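Trying out the Kurnier gripper simulator
7 May 2019

I've had the Kurnier practice kit on my computer since a friend at Urnby, Arif Ngui, talked me into the trial. It's a simulator for robot grippers, so you can mess up all you like before you go near real hardware. My favorite screen grab so far is below, with some notes on how I got on. 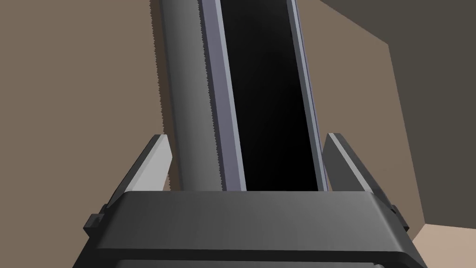
Wrist view, tall object task. I paid $144 for the starter license and this view alone has kept me busy for weeks! You get the gripper's own angle on the job, and I much prefer it to the overhead one - lining up feels way more natural. I like to stop right at this point, fingers open on either side with a little gap left at each tip, and check my angle before I close. The tall thing leans slightly left as it goes up, so I turn the wrist a touch to match. Edges can look a bit jagged (see the left side of the gray column), but I quit noticing pretty fast. The shading is soft and easy on the eyes, even late at night.

Mei-kuen Hsieh wrote to ask whether it runs on an older laptop. Mine is no spring chicken and it does fine - the fan gets loud, though. The next task pack, Stallska, comes out in September and I've already signed up for it.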